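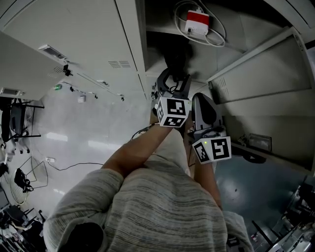

How do you keep track of what's in deep kitchen cabinets?

Asked 20/07/2018 in Home Organizing

We moved into our first place with a real kitchen in May and I love it, I could spend all day in there. But the lower cabinets are really deep, the kind where you have to get your whole arm in to reach the back, and things go in there and vanish. Last week I found three open bags of lentils. I don't even cook lentils that often!

I've looked at pull-out drawers (Söderlund makes some that would fit, I think) but we're renting and I don't want to screw anything into the cabinet sides. I've also tried writing a list and sticking it inside the door, and it was out of date in two days.

So what do you all do? I have 2 deep cabinets and one corner one with a door that only opens halfway. It's mostly dry goods, baking stuff and a few big pots. Would love ideas that don't cost a fortune, and photos if you have them.

3 answers

Answer 1 (marked as most helpful)

Oh, I love this question. I had the same kind of cabinets in my last two apartments and I got a little obsessed with them, so sorry for the length.

The thing that changed it all for me was long narrow bins. Measure the depth of your cabinet first, inside, with the door closed, and take the hinge into account. Mine were 12 inches wide per bay once I allowed for that, so I got two bins side by side. You pull the whole bin out like a drawer, take what you need from the back, and slide it in again. No screws! When we moved I just carried the bins out to the car with the food still in them.

Get ones with a handle molded into the front. I bought a cheap set from Bernon without handles and you end up hooking your fingers over the edge and tipping everything. I drilled a hole in each one and put a loop of rope through, works fine, but I'd spend the extra next time. Also check that the bottom is smooth. Ribbed bottoms catch on the shelf edge.

Then sort by what you cook, and don't worry about what kind of food it is. I have a baking bin (flour, sugar, baking powder, vanilla, the muffin cups), a soup bin (lentils, barley, stock cubes), a taco night bin and one for breakfast. When I bake I pull one bin and it's all there on the counter with me – I can't tell you how happy this makes me every single time. And if there's no room left in the soup bin, I don't buy more soup stuff.

For the lentils, pour all three bags into one jar and write the date on the bottom with a grease pencil. It wipes off when the jar is empty.

For labels, I put masking tape on the front of the bin. I've had a label maker and it's fun for an afternoon, but I move things too often.

The big pots should go on the bottom shelf at the front, lids standing up in a dish rack behind them. A wire dish rack from a thrift store is perfect for lids, mine was under a dollar.

Corner cabinet: lazy Susan, the biggest one that will get past the door. Measure the opening and not the shelf!! I had to return one. Oils and vinegars go on it, and the stuff in back comes round to you. Put a non-slip mat under it or it will wander.

Answer 2

Seconding the lazy Susan. We have a Hallum one, 35 cm across, and it just squeezes through a half-opening door if you tilt it. Get one with a rim.

I use the Prindex app for the list part. You add things as you unpack the groceries and cross them off when they're finished. I was great at it for roughly a month and then I wasn't, but my sister swears by it and she has a chest freezer and a basement full of jars. It's worth a try if you're a list person. A small whiteboard on the fridge is what stuck for us, and it only has the things we're out of.

One more thing, a stick-on battery light on the underside of the shelf above. Ours comes on with motion. I was so excited the first night that I kept opening the door to look. Half my problem was that I couldn't see to the back. Wipe the spot with rubbing alcohol before you stick it up, and it should peel off okay when you move out if you go slowly.

Answer 3

take everything out twice a year and eat what you find. we call it pantry week, 7 dinners with no shopping except milk and eggs and it gets pretty creative by the end. lentil pancakes are good by the way

Comment from the asker

Thank you, these are great! I measured tonight and two bins will fit side by side with a bit to spare. Going to try the bins first and then the light. Do you wash the jars between refills or just top them up?

Reply: I wash flour and nuts every time, let them dry overnight with the lid off. Rice and lentils I do every second or third fill.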